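The Fekthorpe Clock

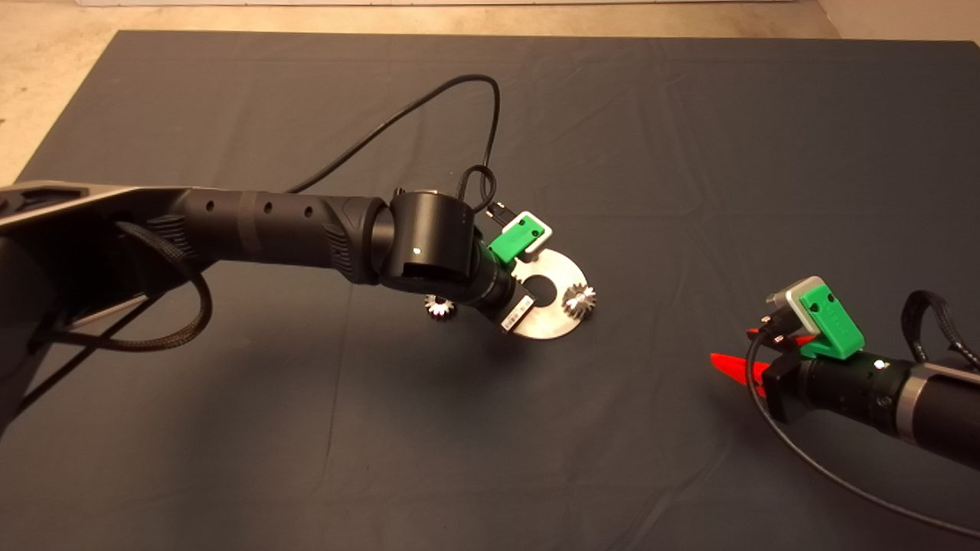 One: The Cloth

My grandmother always said you should never take a clock apart on a bare table, and she said it with such force that for years I took it for a moral rule, like not speaking ill of the dead. A cloth first, she said, and a dark one, so the brass shows up and the steel shows up, and when some little screw leaps out of its hole (they do leap, I've seen one clear a teapot) it has somewhere soft to land and no great ambition to travel any farther.

So when the clock came home to me in August, wrapped in two bath towels and riding in the passenger seat with the belt done up, the first thing I did was put a cloth down. I'd like to tell you I ironed it. I gave it a good hard stroke with the flat of my hand, and the creases lay down for as long as it took me to put the kettle on.

The clock had hung in the waiting room at Fekthorpe station for 55 years, and then the trains stopped and it hung there a while longer, with only the pigeons to keep to time. My grandmother had wound it. That was her job, along with the tickets and the stove and the geraniums, and she wound it every evening at five to six with a key she wore on a bootlace under her cardigan. When they shut the station she asked for the clock and was told no, very politely, on good paper. She kept the key.

I was 14 when she showed me the key and 18 when she gave it to me, and I was a good deal older than that, with a bad knee and a mortgage, when the council finally cleared out the waiting room and a kind voice on the telephone asked whether anybody in my family had once been connected with a clock.

Two: The Wheels

I'm not a clockmaker. I should say so early on, in case any clockmakers have settled in with a cup of something. I spent my working life in the office at Vitik, who made pumps, and the nearest I ever came to the machinery was signing for it. But I had always liked going down to the shop floor on some flimsy excuse to look at the gears laid out on their trays, every tooth with its own little spark of light on it. There is something very companionable about a gear. On its own it's a paperweight. It spends its whole life waiting for the one next door to come round and give it a nudge, and I suppose most of us could say much the same.

The back came off more easily than I deserved. Inside there was dust the colour of old felt, and a dead moth, and a smell I hadn't met since I was small enough to sit on the coal box: oil and soot and something sweetish that might have been geraniums, though I know perfectly well it couldn't have been. I sat there with my nose in the works for quite some time. The tea went cold. I made another and let that go cold too.

Then I took the wheels out, one after another, and set each of them down on the cloth in the order it came, the way she'd taught me to shell peas, always from the left and never in a heap. I drew a plan on the back of an envelope as I went. It was a poor sort of plan. By the time I'd reached the far corner of the envelope I had run out of room and had to put the last wheel on the flap, with an arrow.

Three: The Tooth

The trouble was a tooth. It was the smallest wheel but one, and it had a tooth gone, clean off at the root, so that once in every turn it came round with its hand out and found nothing to hold. The clock would have gone along quite happily until that moment and then simply paused, like somebody who has walked into the pantry and can't think why.

I rang Simeck, the clock people over in Ilie, and described the wheel as well as I could. There was a long silence with a radio in it. Then the woman on the other end asked me what time the clock had stopped at, and I said, well, five to six.

She laughed, quite nicely. She said they all stop at something.

I drove over the next morning with the wheel in a tobacco tin lined with cotton wool. It's a fine road, that one, all poplars and potholes, and I took it at a crawl, as though I had a full bowl of soup on my lap. The woman at Simeck turned the wheel over under her lamp and said she could cut me a new one, no trouble, it would take her 5 days. Did I want the old one back?

I said I did. I hadn't known it until she asked. I drove home with the empty tin rattling on the seat beside me, and every time it rattled I felt I had forgotten somebody.

Four: Five to Six

You will want to know if it went. I wanted to know myself, badly enough that when the new wheel came I left it in its packet for a whole afternoon and cleaned the oven instead.

But the evenings were still light, and the cloth was still on the table where I'd been eating my suppers around the edge of it, and at last there was no more oven to clean. I turned the envelope this way and that. I put the wheels back from the right, peas into the pod, and each one leaned up against its neighbour with a tiny click that I felt in my fingers more than heard. The new one was very bright. It looked like a child in a row of aunts.

I hung the clock on the kitchen wall on a hook meant for something heavier. Then I went to the drawer for the key, still on its bootlace, and I'm afraid I put the thing over my head, under my cardigan, so that I could take it out again properly, the way she used to, with a bit of a flourish and a glance at the platform to see who was waiting.

The pendulum went over, and came back, and seemed to think about it, and went over again.

I stood there until my knee complained. After that I pulled out a chair and sat with my coat on, I couldn't tell you why, and my handbag in my lap, listening. The old wheel was in my pocket, the one with the gap in it. I ran my thumb round the teeth until I came to the space, and round again, and the hands crept past five to six and on toward the hour, and I thought I might as well stay for the next one.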